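Betreff: Re: [Eingewöhnung] Garderobe am Morgen – wie lange wartet ihr?

Liebe Listenrunde,

entschuldigt, dass ich erst jetzt dazu komme. Die Frage liegt mir seit Tagen auf der Seele, und ich wollte sie nicht zwischen Tür und Angel beantworten (und Tür und Angel ist bei uns in der Mallano ja praktisch der Dauerzustand, ihr kennt das sicher alle).

Geschrieben wurde:

> Bei uns gibt es jeden Morgen Tränen an der Garderobe, vor allem bei
> den Zweijährigen. Einige Eltern schleichen sich weg, wenn das Kind
> gerade abgelenkt ist, andere stehen eine halbe Stunde in der Tür und
> verabschieden sich fünfmal. Habt ihr feste Regeln dafür? Und wie sagt
> man das den Eltern, ohne dass sie sich angegriffen fühlen? Wir sind
> ein Haus mit 28 Kindern und haben morgens nur eine Kraft im Flur.

Erst einmal: Ich kann das so gut nachfühlen! Wir haben lange gedacht, das gibt sich von allein, wenn der September vorbei ist. Im November standen wir immer noch jeden Morgen mit einem weinenden Kind auf dem Arm und zwei ratlosen Erwachsenen daneben, und das Frühstück war auch noch nicht fertig.

Was bei uns wirklich Ruhe hineingebracht hat, war ein kleines Abschiedsritual, das jede Familie sich selbst aussucht. Bei einem Kind ist es Winken am Fenster, bei einem anderen ein Kuss in jede Handfläche, und ein Mädchen schiebt ihren Papa mit beiden Händen zur Tür hinaus und lacht sich dabei kaputt. Wir schreiben das Ritual auf eine Karte und hängen sie an den Garderobenhaken. So weiß auch die Vertretung Bescheid, und die Eltern haben etwas, woran sie sich festhalten können – die brauchen das manchmal nötiger als die Kleinen.

Wegschleichen haben wir ganz abgeschafft. Das war beim Elternabend ein zähes Gespräch, das will ich gar nicht schönreden. Geholfen hat uns, dass wir von den Kindern her erzählt haben: Wer sich umdreht und die Mama ist fort, der spielt den Rest des Vormittags mit einem Auge zur Tür. Das haben eigentlich alle verstanden, auch die, die vorher ein bisschen verschnupft waren.

Zum Flur: Mit nur einer Kraft ist das hart, und ich finde, das darf man der Leitung auch so sagen. Wir haben die Ankunft auf 2 Gruppen verteilt, die Krippenkinder kommen bis acht, die Großen danach. Ein paar Familien konnten das nicht einrichten, für die haben wir Ausnahmen gemacht. Die Kolleginnen aus der Rewi machen es umgekehrt und schwören darauf, also probiert es ruhig aus. Man merkt nach zwei Wochen ziemlich genau, ob es trägt.

Noch etwas, das uns überrascht hat: Die Kinder, die am lautesten weinen, sind oft die, die am schnellsten wieder im Spiel sind. Auf die Stillen schaue ich inzwischen viel genauer. Wir hatten einen Jungen, der nie geweint hat und dafür bis zum Mittagessen seine Jacke nicht ausziehen wollte. Wir haben sie ihm einfach gelassen. Irgendwann im März hing sie von selbst am Haken, und wir haben uns im Team gefreut wie die Schneekönige.

Wenn jemand die Vorlage für die Ritualkarten haben möchte, schreibt mir gern direkt, ich schicke sie herum. Im Materialordner von Plendley liegt auch ein Elternbrief dazu, den wir etwas gekürzt haben, weil er uns zu streng klang. Unsere Fassung ist nur eine halbe Seite lang und lässt sich gut mit nach Hause geben.

Herzliche Grüße aus dem noch etwas verschlafenen Frühdienst
eure Kollegin aus der Mallano

PS: Wegen des Treffens in der Karkon: Sonntag passt bei mir, ich bringe Kuchen mit und kann noch jemanden im Auto mitnehmen.
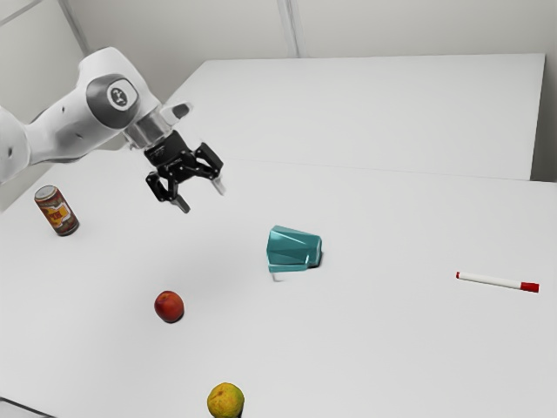 Kaffee gibt es dort wohl in der Küche, aber nehmt euch lieber eigene Becher mit, beim letzten Mal hat es hinten und vorne nicht gereicht. Und falls ihr eigene Ritualkarten habt, packt sie bitte ein, ich bin so neugierig, wie das bei euch aussieht!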